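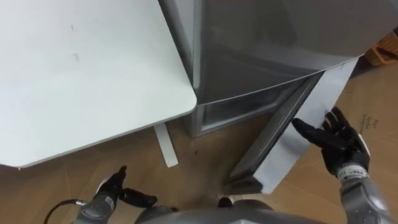
A robot's right hand beside the open door of a grey appliance cabinet, next to a white table.

Budget for the door, too

October 14, 2025

I love a good robot arm, and I'll happily watch one fold a towel for an hour. But if you're planning to buy, please start your spreadsheet with the dull things.

When we drew up the Tautahi plan in August, the robot had five pages to itself and everything it would touch had one line. Doors, baskets, tables, a floor covering you don't mind writing on! We now keep 1,579 pounds apart for exactly that, and I'd argue for more before I'd argue for a fancier hand.

A door is a wonderful test. It swings, it has a seal that tugs, and it takes up floor that your drawing said was free. So price two of everything that opens, and leave room for the swing on the plan. Spare hands and cables deserve their own line as well (Honelum quoted us three weeks on cables, which felt long).

The clever part will keep getting better and cheaper, and I can't wait. Fridges won't. Buy a decent one early, put it where people would really put it, and let the robot cope.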